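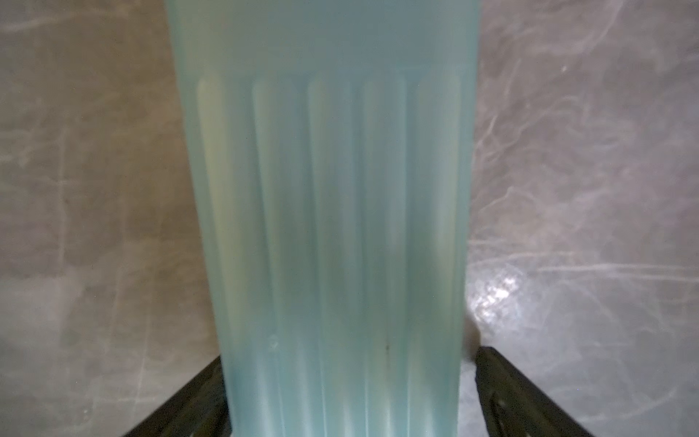
Ribbed plastic between the fingers of the Rovholm gripper kit.

I've had the Rovholm gripper kit on my bench since August, and enough of you wrote in asking whether it's worth the money that it gets the long slot in this issue. Short version: I like it, I'd buy it again, and I have a list of complaints.

The kit is the two-finger hand, the wrist camera and a box of spare fingertips (I'm already on my second pair). You supply the arm. Mine's an older Juvine, and the mounting plate went on with no drilling, which made my evening! The manual claims 20 minutes from box to first grip. It took me 25, and most of that was me hunting for a hex key.

What sold me is the wrist view. You see what the fingers see, and with see-through plastic that matters a lot. Pale, frosted stuff is hard for any camera, and a ribbed side like the one up top throws highlights all over the place. The Rovholm software has a setting for it, buried two menus deep under "surface," and you should turn it on right away.

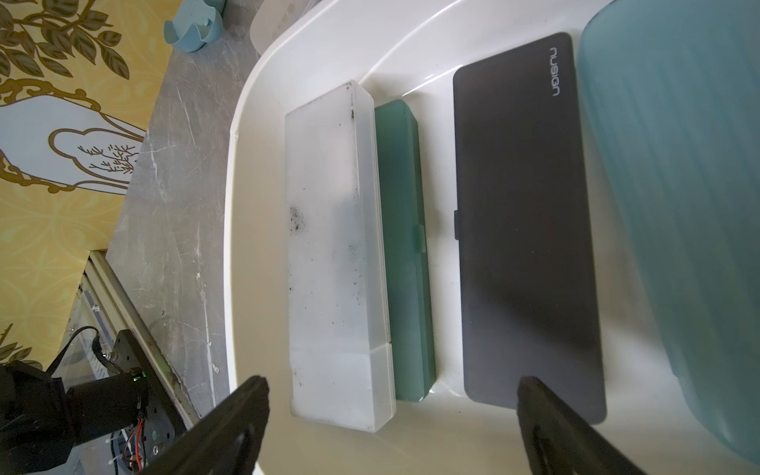

Words and pictures: the Plarkeo Bench Notes editor

Small plastic cases in a white basin are my favorite test for any gripper, and I'll tell you why. They lie side by side, they sit close together, and they're all different to look at. The dark gray one with "nusign" on the lid is nice and solid to the camera. The frosted white one and the green one tucked partly behind it are another story, and picking one without nudging the other takes patience (and a slow speed setting, please, start slow). Then there's the rim. Fingers spread wide need room, so plan your approach from above before you get anywhere near the wall.

Now the complaints. The cable is too short by a hand's width. The fingertips are sold only in packs of 200, which is silly for a home bench, so split a pack with a friend. And the grip log stops saving after 3000 entries without so much as a beep.

If you don't want to set it up yourself, Mengal does a mail-in service where they fit the kit to your arm and send it back tuned. I haven't tried it, so write to me if you have. Next issue I'm putting softer tips on and going back to the slippery stuff.

14 comments
Shared 37 times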